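Incoming Fruit Inspection, Apples
Checklist with inspector's comments
Site: Galang packing room, lower bench
Supplier: Judard
Inspector: Efren Lacson
Date: March 21, 2024

Comments are mine. Where I think a line on this form is a waste of ink I have said so, as I did in December.

1. Paperwork matches the load
PASS, with comment. Lot slip and pallet tag agree with each other. That only proves that one person wrote both. The slip gives the lot as "premium, hand sorted." I would like to know sorted into what. There is no grade standard attached and I have asked Judard for one before.

2. Truck and pallets clean, no odor
PASS. Swept floor, no standing water. Slight smell of cardboard, which I don't count.

3. Scale checked before use
PASS. Test weight read 250 grams on both tries. The sticker says the scale was serviced by Vukeo. The sticker doesn't say when, so I treat it as decoration and go by the test weight.

4. Sample pulled from more than one layer
PARTIAL. Sample size was 200 apples from a delivery of 3000. The form says to pull from top, middle and bottom. Top and middle were done. The bottom layer was still strapped when I got to it and the crew wanted the pallet moved. Anyone who packs fruit for a living knows where the poor ones go, so I am not signing this line as a full pass. Bottom layer to be opened before release.

5. Skin: cuts, punctures, open splits
PASS on the sample, 2 set aside. One had a puncture near the shoulder, the other a split I could get a fingernail into. Both went in the reject bin. Small specks on the skin are lenticels and are not a defect, whatever the new sheet from Hekeno says. If we rejected for specks we would have nothing to ship.

6. Color
PASS, and I don't think much of this line. The supplier's card shows a solid red apple. These are a streaky type, and a yellow patch around the stem with red and orange running out from it is ordinary for them. Color tells you which side faced the sun. It tells you very little about how the apple eats or how long it keeps. I marked it because the box has to be marked. 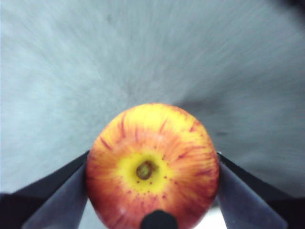

7. Stem end
PASS. This is the line I would keep if I had to throw out the rest of the sheet. Look straight down into the cavity under good light. You want to see the stem or what is left of it, and no fuzz, no soft ring, no crack running out of the bowl. A short stub is fine. A long stem is worse in a packed box, where it pokes the apple next to it. Olive or brownish russet down in the cavity gets written up as rot by people in a hurry. Touch it. Russet is dry and firm.

8. Firmness
NOT DONE. The tester was out of the drawer again. Squeezing by hand is listed as an "acceptable alternative." I don't accept it. My thumb is not a gauge, and a hard squeeze leaves a bruise that gets blamed on the truck two days later.

9. Handling marks and bruising
PASS, provisional. Nothing visible on the sample. Fresh bruises often don't show on the day, so a clean result at the bench means less than it looks. Hold back a tray and check it again tomorrow.

10. Wax or coating declared
UNCLEAR. The slip says "natural finish." I can't inspect a phrase. A shiny shoulder may be wax, or it may be an apple somebody rubbed. Supplier to answer yes or no in writing.

11. Bench, trays and contact surfaces wiped before fruit goes down
PASS. Wiped while I stood there. The cleaning log had already been initialed for the whole shift, including hours that hadn't happened yet. Log to be redone.

12. Reject bin labeled and kept away from packed boxes
PASS after correction. Label was facing the wall.

Result: HOLD. Release depends on lines 4, 8 and 10. Please don't ask me to change it to "pass with notes."

Signed: E. Lacson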